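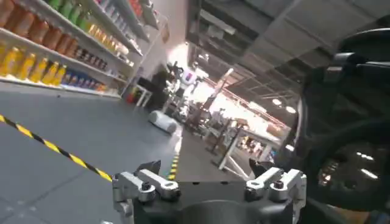
1/ Monday, 4 p.m. The arm that stocks our practice store decided it was finished with work. Gripper open, fingers pointed down the floor, fault 2165 on the screen.

2/ Fault 2165, according to the Mirkia manual, means "unexpected condition." Thank you, Mirkia. I've had a few of those myself.

3/ We restarted it. It went fine for 37 picks, then let go of a bottle halfway between shelf and bin. Same code. The bottle was dish soap. You can guess how the rest of the afternoon smelled.

4/ The part I don't love: the hazard tape marks where people stand while it's moving. The bottle rolled right over it. Tape is very persuasive to humans and has no effect on soap.

5/ Went through the logs with Otham support. Grip force was dropping to zero for 10 milliseconds whenever the wrist turned past a certain angle. Cable strain. A connector I personally tightened in April and was quite proud of.

6/ New cable, more slack, and a rule that any force dropout stops the arm cold. It used to just log a warning. The warnings went to a folder called Idwood_old. I have met the person who set that up and it's me.

7/ Running it slow tonight with everybody behind the benches. 4 picks so far. Will report back, or mop.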